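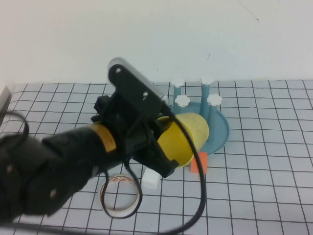 Who won the main prize at the Memitden short film awards this year? Sânziana Pop won it, for Grecu, a 25-minute film in which a man comes home to sell his father's shop and can't find the keys.

I had put my money on Pokunura. I mean that literally, a fiver with my brother, which he has already asked for.

Wednesday, then. Left work early and got the 66 into town. Rain all the way. I ate a cheese roll at the stop by the Vodgate because the bar there stopped doing food at Easter and now only has crisps. Doors were meant to open at half six and opened at ten to seven. The main screen seats 281 and they had sold it out, or so the girl on the door told the couple ahead of me, who hadn't booked and went home.

My seat was on the aisle near the back. Good view, cold feet. They still haven't fixed the draught from the fire exit.

The awards ran differently this time. Last year they showed all the nominated films first and gave out the prizes at the end, so everybody was tired and half the room had gone for a train. Now each prize comes straight after its films. It works better for the audience. It must be worse for the people who lose in the first group and then have to sit there all evening in their good clothes.

Animation came first. The winner was the one with the lighthouse, drawn in pencil, and I had no argument with that. The sound was too loud for it. Somebody went up to the booth and it was turned down before the next group.

Documentary was the weak part. I liked the one following a brass band through a winter of rehearsals in a cold church hall, though it could have lost the interviews. When they just let the band play wrong notes and start again it was very good. It didn't win. The prize went to a film about a car ferry, well shot, with a voice-over that told us what we were looking at the whole time.

Then the interval, and a long queue for the toilets. I talked to a man who said he had come to every Memitden and that this was the poorest year for comedy. I think he's right. The only comedy nominated was the wedding speech one and I laughed at it twice.

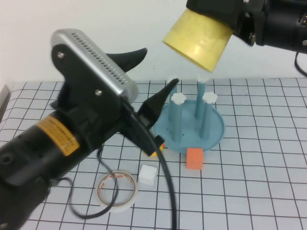 After the interval it was the main prize and that was a proper contest. Pokunura was on first. It has two actors and one kitchen, a mother and daughter arguing over a song the mother recorded when she was young. You hear the song at the end over black. I thought that was as good as anything I've seen at the Vodgate, and the daughter's face when she works out what the words are about has stayed with me today. The middle sags. There is a scene with a neighbour that does nothing.

Grecu was on last and I can see why they chose it, even if I wouldn't have. It is tidier. The lead hardly speaks. He goes through the drawers, he rings his sister, he sits on the step outside, and a customer turns up who doesn't know the father has died. He serves her. I would have ended it there. It goes on to a scene at the bank with a lot of explaining in it.

Who should have won: Pokunura. Who would I have given acting to: the mother in Pokunura, and they did give her that, so it wasn't robbed altogether. Best music went to Grecu, and I can't remember any music in it.

Sânziana Pop came up in a raincoat and gave a short speech. She thanked the man who had lent them his shop and said he'd had to close for longer than she promised him. She said the next one would be shorter. Then the microphone went off and she carried on without it, and from my row I didn't catch the rest.

The host was the same as last year. Too many jokes about the parking. He got the title of the ferry film wrong and had to read it out again.

Out by half ten. Missed the bus and walked down to the station with my hood up. Home before midnight, toast, bed.

Things to do: pay him his fiver. Look up whether Pokunura is being shown anywhere else, as I'd like Mum to see it. Book earlier next May and get a seat away from that door.

Comments

Marg_T
I was there too, other side near the front. Agree about the bank scene. My husband cried at the customer though and he never does.

pelham
Thanks for this. I couldn't get a ticket. Was the lighthouse one the same people who did the heron film?

Reply from the author
I think so, the drawing looked the same. I didn't keep the programme.

Dunstan
There was music in Grecu. Piano, when he's on the step. Very quiet.

Reply from the author
I'll take your word for it. I may have been thinking about my feet.

Marg_T
They are putting the winners on again at the Vodgate as a matinee. Don't know if that includes Pokunura, as it got the acting one. Worth ringing them.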